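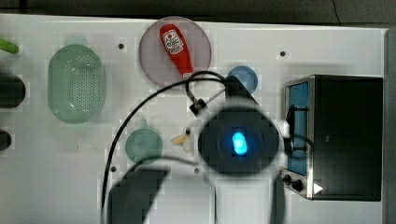

Plate, ketchup, colander, small blue dish. Everything you need for a dinner no one will eat.

How to Set Up a Play Kitchen on a Tabletop

A play kitchen does not have to be a piece of furniture. The big ones with the fake faucet and the little phone take up as much room as a real stove and cook about as well. A plain white table, a handful of toy cookware and a toaster oven will get you the same results, and you can still walk past it on your way to the laundry.

It takes under an hour, most of it spent looking for the strawberry. 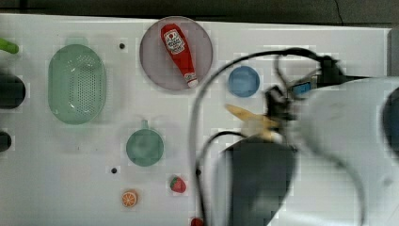
Written by the Casora Play Desk
Staff writer, small kitchens and smaller appliances

Step 1: Pick the table

You want a pale top, low enough that your cook can reach the middle without climbing on it. White shows every crumb of modeling clay, but it also shows you where the food went, and you will be asking about that often.

Ours has small dark holes in the top. If yours does too, leave them alone. Any hole you plug will be unplugged by Friday, and then you'll be looking for the plug as well.

Step 2: Place the big appliance first

The toaster oven goes on one side, with its door facing the middle of the table. Put it in before anything else. It is the largest thing you own in this kitchen and it will not negotiate. If you save it for last you'll end up moving every dish twice, which is good practice for remodeling but otherwise a waste of a morning.

Leave a clear strip in front of the door. A hand has to get in there, usually holding something that doesn't fit.

Step 3: Lay out the cookware

Pans go on the side opposite the oven. Lay the green slotted spatula across one of them so it has a home, even if it only lives there for the first four minutes.

The colander comes next, a little in from the pans. An oval one takes up more table than you'd think, so set it lengthwise, front to back. It will be used for draining, then as a hat, then as a boat. The small green cup with the handle can sit beside it. In our house – the fictional restaurant Jusilby, open all hours – it is a saucepan in the morning and a measuring cup by lunch, and correcting the chef gets you a worse table.

Step 4: Set one place

One plate is plenty. Put it toward the back with the small blue dish to its right. Set out a full service for six and you will be eating six courses.

The ketchup can lie right on the plate. Yes, I know. I used to stand it up next to the plate, the way a bottle goes, and every time I came back it was lying down on the plate again. The kitchen has a policy and I am not the manager.

Step 5: Bring in the food, slowly

Start with two or three pieces near the front edge, where they're easy to grab. A strawberry and an orange slice do nicely. Our full set came with 17 pieces, and on the first day I put out all 17. They were on the floor before I'd found my coffee. Keep the rest in a bin on a shelf and swap a few in when the menu gets dull.

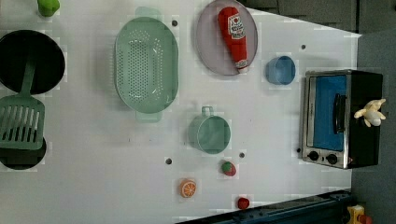

Step 6: Decide what lives on top of the oven

Something will. The top of a toaster oven is flat and at a handy height, so it fills up the same way the real one does. Give it to one soft toy and call it taken. Check the top before you move the oven, then check inside, where lunch is probably still going.

For cleanup, wipe the table with a damp cloth, put the food back in its bin and leave the cookware where it is for tomorrow's breakfast shift.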